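What Happens to the Bread? A Study of Leftovers in Shared Kitchens

Bereket Ambaye and Edgardo Castillo
Second-year project, submitted in April

Why we chose this

We both live in shared houses, and we both grew up in homes where throwing bread away was very nearly a sin. Bereket's grandmother used to kiss a piece that had fallen on the floor before putting it out for the birds, and Edgardo's father still makes a pudding out of crusts that we would happily eat every night of the week. So when we were asked to find a topic to do with everyday waste, it did not take us long to settle on bread, and on the question of why so much of it goes in the bin in houses where everybody complains of having no money.

Our tutor rather sensibly talked us out of studying the whole town. We ended up with four houses, all within a short walk of each other, and gave each one a name so that the people living in them could speak freely. The names are Fallach, Rorkitance, Tufa and Tultatel, and they came out of a long evening with a bag of Scrabble letters and a fair amount of arguing.

How we went about it

Each house agreed to keep a bread diary for 14 days. Beside the bin we left a notebook, a pencil on a string and a set of kitchen scales, and asked people to weigh any bread they were throwing out, write down what kind it was and give a reason in a few words. We visited every house in the evening, usually at 7 pm, to read the diaries and have a chat. We also held a longer talk with the residents at the end, which at Tufa went on until nearly midnight because they had made soup and would not hear of us leaving early.

We know that a diary depends on people being truthful and remembering to fill it in. Fallach missed two evenings altogether, and there is a page from Rorkitance which we are fairly sure was written up in one go at the end of the first week - the handwriting is very tidy and every entry says "stale".
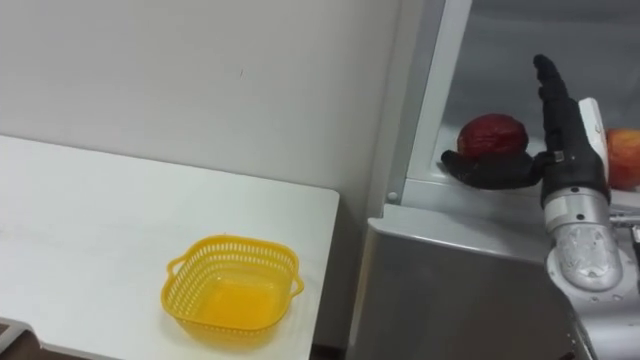
Bread bought by one person and kept in a bedroom or a private cupboard was by far the most likely to be thrown away. People forgot it, or went home for a few days, or bought a second loaf when the first was half eaten. Bread that was shared did a good deal better, and we came to think that a lot of this was simply to do with being able to see it. Something as plain as a yellow plastic basket on a white table, shallow and open at the top, shows everyone at once whether there is any bread in it or not, and a deep cupboard shelf does no such thing. At Tultatel, where the loaf lived out in the open, two residents told us they had stopped buying their own because they could always tell what was left.

What we found

Across the four houses the diaries recorded 1,638 grams of bread thrown away. This was less than we had expected, and we suspect that keeping the diary made people more careful (one resident at Fallach admitted to eating two very dry rolls purely to avoid writing them down!). Sliced white made up most of it, followed by wraps, which seem to be bought in large packs and then abandoned with one or two left.

The commonest reason given was mould, and the next was staleness. We were surprised by how many people did not know that stale bread can be toasted, or soaked, or made into crumbs and frozen. Several thought it was unsafe. Crusts were a subject of their own. At Rorkitance they were always left in the bag, and each person seemed to believe that somebody else liked them.

What we would do differently

If we had the time again we would ask people to note when each loaf was bought as well as when it was binned, as we could only guess at how long things had been lying about. We would also like to run the diary for five weeks, long enough for the novelty to wear off, and to include a house with children in it.

We are very grateful to all the residents, who let us read some quite grumpy notes about their housemates and fed us more often than they needed to. Edgardo's father has kindly allowed us to put his pudding recipe at the back of the printed copy. It needs more sugar than he says.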